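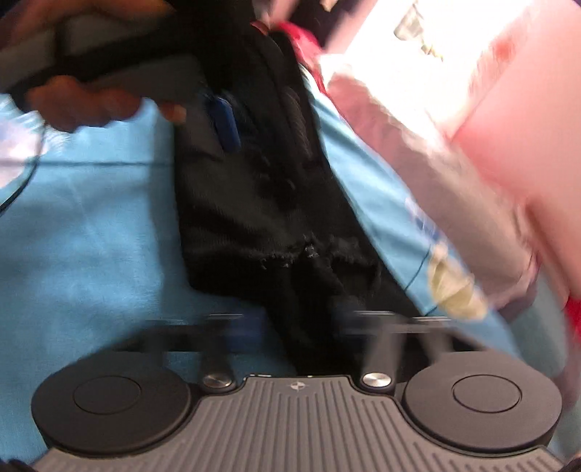

1/3
Sunday evening, packing for Ollden. I put all the black things on the bed first, and now I cannot find anything among them. Next time I use the blue duvet for blue clothes only, I promise.

2/3
The frayed edge needs a few stitches before the trip.

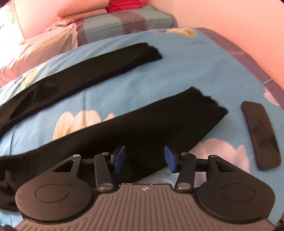
I have 30 minutes and one needle, so it will not be pretty – but it will hold.

3/3
The knitted one goes in last, on the top. 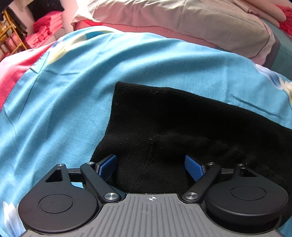
The bus is cold and I want it near my hand. Good night!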